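Search tips Enter keyword Go

What I learned about my kitchen at a robot open day

On 7/10/18 I went to the open day at Nulico, in their building on Mowat Street. I expected to look for an hour and go home. In the end I stayed until closing, and I came back with two pages of notes, most of them useful for a normal kitchen with no robot in it.

The demonstration was a mobile arm doing housework in a small kitchen they have built inside the hall. It opened a drawer, took out spoons, wiped a counter, and put cups on a shelf. The arm is slow. A cup took it longer than it takes me to make the tea. But when a thing works slowly, you see every step, and you see which objects are easy to handle and which are not. I think what is difficult for the arm is often what annoys us too, only we are used to it.

Put the handle where the hand comes from

Najwa Zoubi, who led the visit, asked us to watch the mugs. When all the handles pointed to the right, the arm took each mug the same way. When they were mixed, it had to stop and turn before every one. At home I now keep all handles to the right, at the same angle. My husband is left-handed, so his two mugs stand at the end of the row and point the other way.

Leave a finger of space

Our glasses were standing so close that they touched. In the demo kitchen there is a gap between them as wide as a finger. I moved four glasses from the shelf to the cupboard above, and the rest have room. I have not chipped one after that. Before, it happened every month or two.

Do not stack different shapes

Bowls inside bowls are fine if they are the same bowls. A small plate under a big bowl is trouble, and the arm gave up on it two times. Put the same with the same, even if it uses more of the shelf. If you have no space for it, a wire shelf riser helps. Measure the inside height of the cupboard first, and do not forget the hinge.

Wipe in one direction

The arm wiped the counter from the back to the front, in straight lines, each one a little over the last. I always wiped in circles, and I pushed the crumbs to the corners. Now I go back to front, fold the cloth, and go again. For a sticky place, lay the damp cloth on it and wait one minute before you rub.

There were screens next to the kitchen, so visitors could follow the camera at the wrist of the arm during the work.
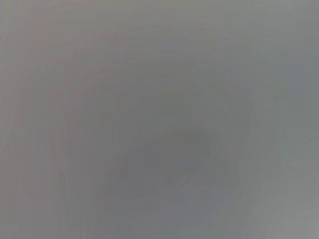
From the wrist camera: soft gray all over, with a darker oval patch near the middle.

I stood a good while at these screens. From the side you see the whole arm, but the wrist view is a different thing, and some moments of it are only blur. A man beside me asked many questions about lenses, and I did not understand all the answers.

Clean the small windows

One tip has stayed with me from the talk at the end. Najwa Zoubi said that dust and grease on a lens make small problems that people blame on other parts. I went home and looked at my own things: the glass of the oven door, the cover over the hood light, the little eye on the soap dispenser. All had a film of grease. Use warm water, one drop of dish soap, and a soft cloth. Let the light cover cool completely before you take it down. Paper towel can scratch plastic, so keep it for glass.

Non-slip mats, but thin ones

Under the cutting board they had a thin mat from Naltinel, cut to size. A wet dish towel does the same work and costs nothing. Squeeze it well, lay it flat without folds, and put the board on top. The thick mats are not good, the board moves like on a mattress.

Labels on the front, low

The jars in the demo kitchen had labels at the same height, near the bottom. I did mine on a rainy afternoon in September. For flour and sugar I write also the date of opening. Use tape that comes off in hot water, or you will be scratching glue for a week.

If you want to go

The next visit is not announced yet. Entry was free, but you must put your name on the list before. Bus 61 stops in front of the door, and the parking belongs to Cultwood, the furniture store next to it, so ask inside the store first. Wear comfortable shoes. There are few chairs in the hall and the floor is concrete.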